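Unit 7: Wound closure materials
Module lead: Zewditu Tekleab

7.1 Suture classes
Sutures are grouped by absorption, structure and origin. Absorbable materials lose strength in tissue and are then broken down by hydrolysis or enzymes. Non-absorbable materials hold most of their strength for long periods. Monofilament passes through tissue with little drag but has memory, so knots need extra throws. Braided thread handles well and knots securely, but can carry bacteria along its length.

7.2 Tensile testing
In the September practical, samples are tested at day 0, 7 and 56 of immersion. Record the load at failure and whether the break was at the knot. Discard any sample that slips in the clamp.

7.3 Needles
Curvature is given as a fraction of a circle. Tapered points are used for soft tissue, cutting points for skin. The needle is held behind the point and clear of the swage, where the metal is weakest.
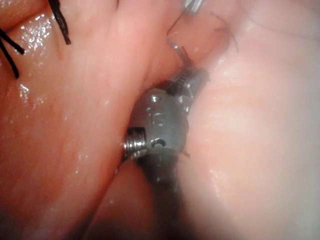

Fig. 9. Curved needle and instrument jaws, with tissue on either side.

7.4 Reading
Singhal, L., course reader, chapter 5. Bring the completed load table to the seminar.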